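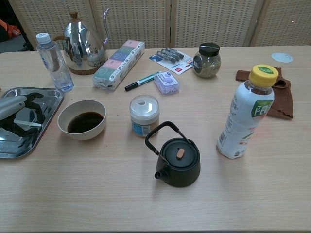
Feven Admasu

The lentils at Tranlow go on the stove before the lights in the dining room do. Asnakech Woldemariam has cooked them the same way since she opened the place in May three years ago, and she still tastes every pot herself.

She starts with onions, a lot of them, chopped fine and cooked in a dry pan until they give up their water. Oil goes in after that, then garlic, ginger and berbere. The spice mix needs a long time on low heat. Cooks in a hurry add the lentils too early, she told me, and the stew comes out sharp and a little dusty.

Her berbere is ground at a small mill in Urnard, 80 pounds at a time. She used to buy it ready-made and never liked it much. The mill lets her bring her own chilies, and she toasts the fenugreek at home the night before - her neighbors can always tell.

The flatbread is harder. Injera batter has to sour for days, and the kitchen at Tranlow gets cold in winter. For the first year she lost a batch most weeks. Now the tubs sit on a shelf above the water heater, and the kitchen makes 335 rounds on a busy day. Most are eaten there. The rest go out in stacks of ten to two grocery stores in Cabrera.

Rent is $2,000 a month, and lentils are what pay it. A full plate with two vegetables costs less than a burger across the street. Meat is on the menu, but she doesn't push it. Regulars ask for the cabbage and carrots, cooked soft with turmeric, and for the collards, which sell out by early afternoon.

I asked what people get wrong at home. Salt, she said. They put it in at the start and then the stew cooks down. She adds hers at the end, lets the pot stand with the lid on, and checks it again before anyone is served.

She was offered a second location in Mastent last spring and turned it down. The stove there was electric.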